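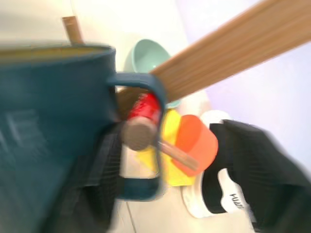
Wrist camera, cluttered pile demo, arm at the teal mug. Heavy motion blur.

November 19, 2018

Open day at Trurlow. Went with Nuwan Navaratnam, who drove. We got there late enough to miss the welcome talk, which I can live without, and went straight to the manipulation demo. Writing this up tonight while I can still read my own scrawl.

What they claim: the arm can go into a pile of household things it has not been set up for, pick out a named item, and hand it over or put it on a tray. The handout says the grasp model was trained on 3410 grasps recorded with the wrist camera, plus a second set of 1168 added in May. No word on how many different objects that covers. I asked. The presenter said "a good variety." Wrote that down word for word.

The pile at the time of the still: the mug, a mint green bowl tipped over behind it, a long wooden plank lying at a slant over the bowl, something like a toy mallet with a red head, a yellow thing and an orange thing I could not name from the picture. There is also a short stick poking up behind the mug's rim. Nuwan says it was in the mug. I say you can't tell from this view, and if we can't tell, I would like to know what the planner thinks it is.

I got the still by asking for it. They had the wrist feed up on a monitor and I asked the person at the keyboard to save one while the arm was close in. To their credit they did it without fuss and put it on my stick.

Points from the still:

Blur. The mug is smeared badly enough that whatever is on its side, printing maybe, can't be read. The red piece and the orange one hold up better. So if the system is taking its final correction from this camera during the move, it is doing it on frames like this one. If it stops to look first, fine, but then the cycle time on the handout needs another look. Asked which. Answer: "a bit of both." Need a real answer.

Finger placement. One black finger is down between the mug's body and the lower part of the handle. The other is well over to the right, big and close to the lens. Nuwan reads that as a planned handle grasp. Could be. Could also be an arm that was sent to the middle of a mug-shaped blob and got the handle because the handle was on that side. One frame won't settle it. I'd want the mug turned so the handle faces away, and the same request given again.

Clutter. The little dowel from the mallet thing comes right across in front of the orange piece, and the lot is seen through and around the handle. That is a fair test, harder than I expected them to put in front of visitors. I will give them that. But who stacked it? The pile was rebuilt between runs by the same person each time, behind a screen, and I did not see a visitor invited to do it. I offered. "Maybe at the end." We had to leave before the end.

Now the numbers. The screen by the door said 811 successful picks. Successful out of what? It was a running total with no attempts next to it. A counter that only goes up is a decoration. Nuwan thinks I am being unfair, that it's an open day and people like a big number on a wall. Sure. But the same figure is in the handout, under "Results," and a handout is something people quote.

I watched 14 runs and kept a tally on the back of the program. Left the program in Nuwan's car -- he is bringing it in. I won't write the split here from memory. What I do remember clearly is that two of the runs were restarted by the operator with a key press, and the voice-over treated the restart as part of the run. If we write anything about this for the group, restarts have to be counted as failures, or at least listed by themselves.

Other stuff from the floor:

Grumeris had a table with a cart that follows a person around. It followed the person in the bright vest. It did not follow me. Spent five minutes on it, no notes worth keeping.

Pamon is the name of the software layer under the Trurlow arm. I had assumed it was a separate product from another shop, and the signs did not help. Their engineer says it's in-house and not for sale yet. Weerakoon is the smaller gripper project in the next bay, same group, different budget. Closed off with tape. A pity, it was the one I wanted to see. Someone over there was swapping finger pads and looked far too busy to be bothered, so I didn't.

Coffee bad. Parking worse.

Talked it over on the drive back. Nuwan's view is that the thing basically works and I am picking at the presentation. My view is that I don't know if it works, and that after most of an afternoon standing in front of it I should. We agree on the camera: having it that close to the fingers is useful for the last bit of the move, and also means the fingers and the housing take up a lot of the picture. In the still the right finger and the white part next to it cover most of the lower right corner. Whatever is behind there, the arm has to remember or guess. Worth thinking about for our own mount before we drill anything.

To do:
Get the tally back from Nuwan and copy it in here.
Write to Trurlow: attempts as well as successes, does it stop to look, how many distinct objects in the training set.
Ask if we can come back on an ordinary working day and bring our own box of junk. Nuwan has a colander he thinks will beat it.
Try a blurred set on our own detector. Same lighting as the bench, arm moving, no cherry-picking. I suspect we do no better on a smeared mug and I'd like to know before I send that email.
Check exposure time on our wrist camera while at it. It was still on auto last time I looked.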